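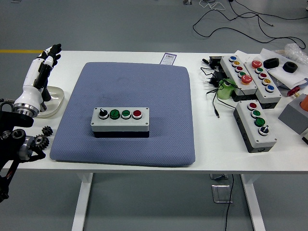 Can machines do the chores yet? The shop-floor page

Welcome back to the Kudgate gallery, where we keep track of how close robots are getting to the dull, fiddly jobs people do all day. Some of those jobs happen in a kitchen. Some happen at a workbench. I love both, but this page is about the bench, and about one small job in particular: buttons.

Pushing a button sounds like the easiest thing you could ask of a machine. You know where it is, you know which way it moves, and you only need one finger! But spend a morning with a real control box and you start to see how much your hand is doing without telling you. It finds the middle of the cap. It stops pushing when the button bottoms out. It holds the box still if the box starts to slide.

Four controls in a row
The light gray box on the cushion has a black selector switch at one end, then two green buttons, then a red one. The switch is the interesting part for me. A button wants a straight push, but a selector wants a grip and a twist, and a hand that's great at the first can be hopeless at the second. Going from one to the other on the same box is the kind of thing a new worker does in a second.

The cushion
Blue-gray, with a fine diamond texture, and the box sits right on it. Soft surfaces make everything harder. Push down near one end of a box on something springy and the whole thing can tip a little, so the next button is no longer where you thought it was. I'm a big fan of tests like this – a hard tabletop lets a machine get away with a lot.

Boxes with five
Over on the right there are two longer boxes, each with blue, yellow, red and green buttons and a big mushroom button at one end. The mushroom ones are a joy to hit. They're wide and they stick up, and even a clumsy finger can land on one. The trouble comes with the little neighbors, where being off by a fingertip means pressing the wrong color.

The hand
Black fingers pointing up, on a white forearm. I'm always excited to see fingers on a factory task. Plenty of people will tell you (and they have a point) that a plain two-jaw gripper can press a button just as well. Sure it can! But ask it to turn the switch, then pick up a gear, then unplug an adapter, and I think fingers start to earn their keep.

Gears, rings and cables
Two small black gears on the left, two black foam rings toward the back, and a tangle of power adapters. If you asked me to rank them by how hard they'd be to tidy away, the rings would come first as the easiest, then the gears, and the cables would be dead last. Cables are still the great unsolved chore, at home and at work. Anyone who can get a machine to coil one neatly has my full attention.

So where are we?
Our own button log, which we call Skunorance, now has 834 tries in it. Of those, 419 ended with the right button pressed and the box still where it started. That's just over half, and I was thrilled. The first batch of 200 had exactly 6 that counted. Most of the misses now are on selector switches, which get turned partway and left there.

For home chores, I'd say the lessons carry over nicely. A stove knob is a selector switch. A blender has a row of buttons that are too close together. A sofa cushion with a remote on it is a pretty good match for a control box on a soft pad.

Coming up in June: Zolell, our drawer and cabinet page, with a lot of handles. After that we'll do Tarar, which is all about folding. Towels first, then shirts if we're feeling brave – fitted sheets can wait.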